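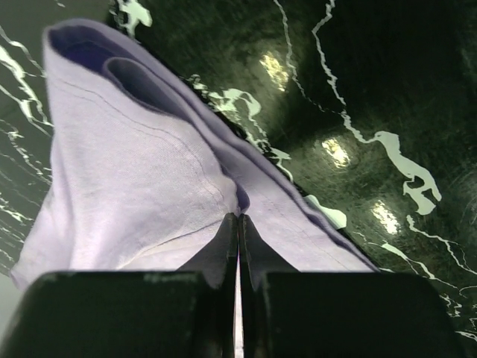
Quick one before I lose the notes. Cloth week, day whatever. Swapped the Trummer fingers for the Bratetti ones this morning and ran the same routine on both – go down, pinch, lift, hold, let go.

Trummer first. Wide pads, nice and grippy, hopeless on a single layer. Either grabs three layers or skids off the top. Fine with towels. 80 tries on thin jersey and I stopped keeping score properly after lunch, so no proud table this time.

Bratetti: much narrower at the tips. Finds a seam and hangs on to it. Got 9 clean lifts in a row, which I've never had with anything, then dropped 6 of the next lot becuase I'd nudged the closing force down and forgotten. My fault, not theirs. Put it back up and it behaved.

Things I noticed:

- thin tips need the height set properly, a millimetre too low and they push the cloth about before they close
- shiny worktop = ceiling lights all over the wrist camera picture. Auto exposure hates it. Locked it by hand, better
- pale cloth on dark stone is easy to pick out though, so swings and roundabouts
- the Clulteo controller still pauses before every close. Tiny pause, drives me mad

Kilian Bachmann wrote to say he gets the same pause on his set up in Grirkville and fixed it by turning off the status messages. Haven't tried. Will try.

Total cycles on this arm now 2,218 and the wrist joint has started to click a bit when it's cold. Ignoring that.

Next is socks, both sets of fingers, same height, same force. And writing the force down this time. On paper, next to the kettle.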